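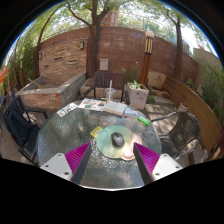
What does one record in this set stand for?

One complete pass over one table, from the moment the first item is touched to the moment the person working says the top is finished. A pass that is broken off part way is kept under its own number with the status "stopped".

Ollance tabletop tidying set
README, second issue

Subject

The set covers the sorting and clearing of small items from outdoor tables: printed matter, books, packets, desk accessories and whatever else tends to collect on a garden table over a week. It deals with the order in which items are picked up, where they are put, and what the table looks like at the end. Washing up, food and crockery are outside its scope and are held in the Trutow set.

Tables and surfaces

Tables are grouped by top: glass, slatted wood, painted metal and stone. Glass tops are further divided into clear and textured. A round table with a pebbled, translucent top falls under "glass, textured", whatever its frame is made of. Sun and leaf shade on textured glass vary a good deal within a single pass – the light field gives the condition at the start only.

Items

The item list has 34 names, arranged in 4 groups.

Paper: loose sheet, leaflet, booklet, envelope, card and similar.
Books: anything with a spine and a visible block of pages. Thin stapled items go under paper.
Desk: mouse, mouse pad, pen, ruler, cable and similar.
Packets and cases: small closed containers, soft or rigid, where the contents are not known.

An item that could be either a card or a packet takes the name "card or packet". Please do not resolve these by guessing from the colour. The same applies to "packet or case". Print that cannot be read is entered as "unread", and the field is never left blank.

A mouse resting on a mouse pad is entered as two items with the relation "on". An irregular or rounded pad is still a mouse pad; outline and colour go in the notes field. A card lying against the edge of a pad has the relation "beside", and a booklet leaning partly on a book has the relation "against". Items set out along the rim of the table have the position "far edge", "near edge", "left" or "right", as seen by the person working.

Tidying rules

1. Paper is gathered first. Leaflets and booklets are stacked with the largest at the bottom.
2. Books are laid flat, spine to the left, and may be used to hold paper down if there is wind.
3. The mouse is lifted off before the pad is moved. Both go into the desk tray, pad underneath.
4. Packets and cases go in last and are not opened.

Rule 2 was changed in March. Earlier passes allowed books to stand on end, and these carry the mark "old rule 2". There are 16 of them, all on slatted tables.

Fields

pass: number of the pass
table: top and shape
light: sun, part shade, shade
items: names from the list, separated by semicolons
relations: on, beside, against, under
order: item names in the order touched
end: clear, part clear, stopped
notes: free text, English

Known faults

The names "leaflet" and "booklet" were used loosely in the first issue. Cremilda Lopes rechecked the paper group against the definitions, but the Tkachuk garden passes have not been gone through yet and should be treated with care.

Two passes give the tray as an item. It should be ignored when totals are made.

The order field does not record an item that is touched and left where it was – only moves are entered.

Related sets

Plavis uses the same item names for indoor desks. The relation names match, but its position names follow the wall behind the desk, so the two position fields must not be merged directly.

Corrections

Send the pass number, the field and the proposed value to Cremilda Lopes. Accepted corrections go into the next issue, and the old value is kept in the notes.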